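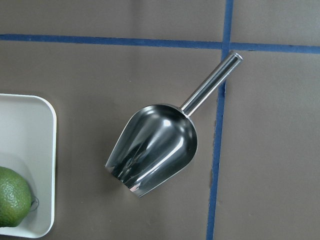 A concha de inox, minha inimiga pessoal.

Voltei a mexer no código de percepção do Truleck (o nosso planejador de tarefas, para quem caiu aqui de paraquedas) e passei setembro quase inteiro brigando com metal polido. Eu achava que o problema era calibração. Refiz a calibração mão-olho duas vezes, reclamei com a Anahera Hinds, tomei café demais, e o erro continuava lá, rindo da minha cara. Era a profundidade! O sensor olha para uma superfície espelhada e devolve buracos ou, pior ainda, pontos com muita confiança no lugar errado. Aí o ajuste de pose gira o objeto todo e o planejador vai buscar o cabo onde não existe cabo nenhum.

O que fiz foi parar de confiar na nuvem de pontos para essa classe. Agora a segmentação vem da imagem colorida, eu extraio o eixo do cabo em 2D e projeto no plano da mesa, que a gente conhece muito bem. Feio? Um pouco. Mas o erro de posição caiu para até 3 milímetros nos meus testes, e eu dormi feliz.
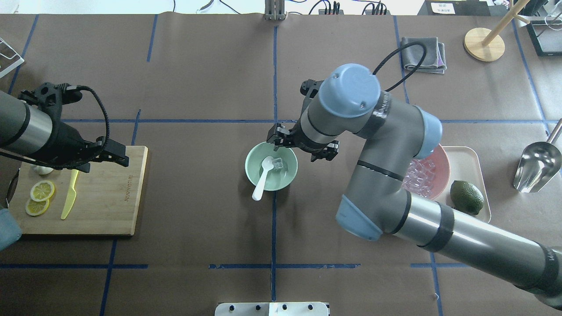 Resolvida a pose, apareceu a briga seguinte, que é a dos dois braços. O Truleck planejava um braço de cada vez e tratava o outro como obstáculo parado, o que funciona lindamente até os dois quererem se mexer juntos. O Lachlan Wihongi, lá de Udbridge, me convenceu a planejar no espaço conjunto e depois reparametrizar o tempo, com um deles cedendo a vez quando as trajetórias se aproximam. Fiquei com medo do custo (dimensão demais!), mas com uma boa semente inicial o otimizador converge rápido. O pior caso que registrei foi 2900 ms, e era uma cena que eu mesmo montei para ser cruel.
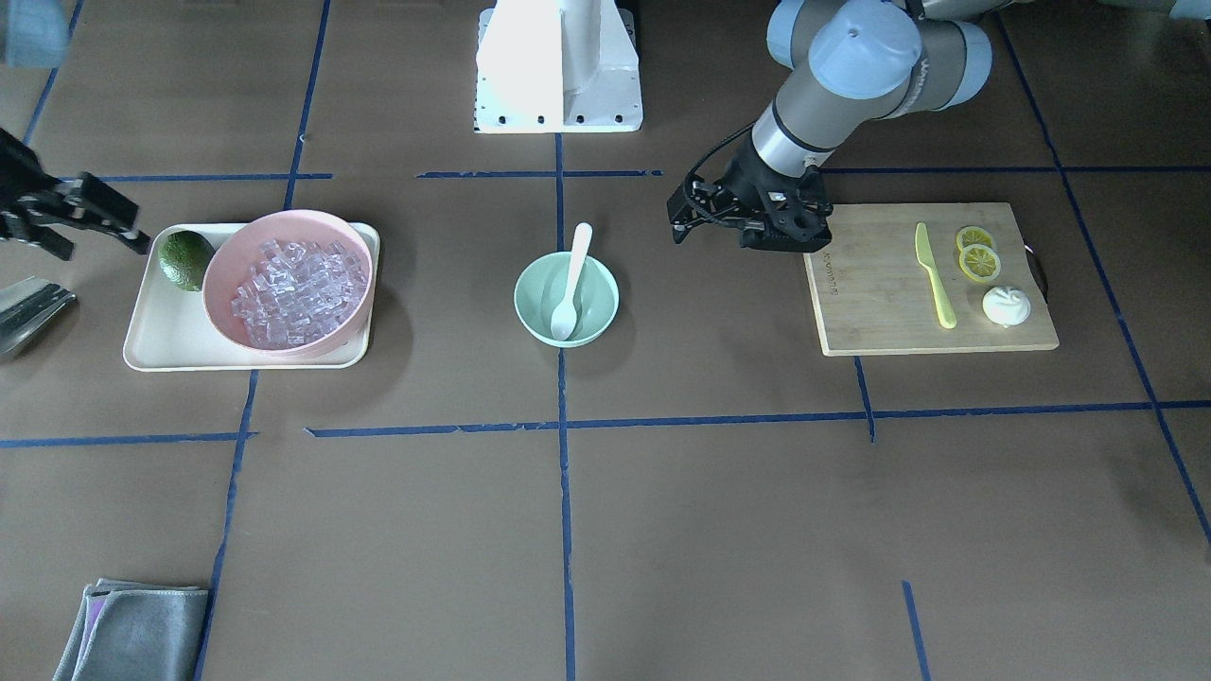
A parte de que mais gosto é o grafo de cena, que mora num módulo chamado Netine. Cada objeto vira um nó, e as arestas dizem quem está em cima ou dentro de quem. Parece bobagem até você precisar mover alguma coisa: a colher branca está dentro da tigela verde, com o cabo para fora, então o volume de colisão tem que incluir esse cabo, senão o planejador passa a garra bem por ali achando que é ar. Com as rodelas de limão é outra história, uma por cima da outra, e o detector adora fundir as duas num objeto só. Por enquanto separo pelo contorno, mas quero trocar isso por algo menos gambiarra.

Ainda falta arrumar o visualizador, que trava quando abro dois logs grandes, e escrever os testes que prometi à Anahera. Se alguém aí já lidou com objetos espelhados sem apelar para o plano da mesa, deixa um comentário, por favor!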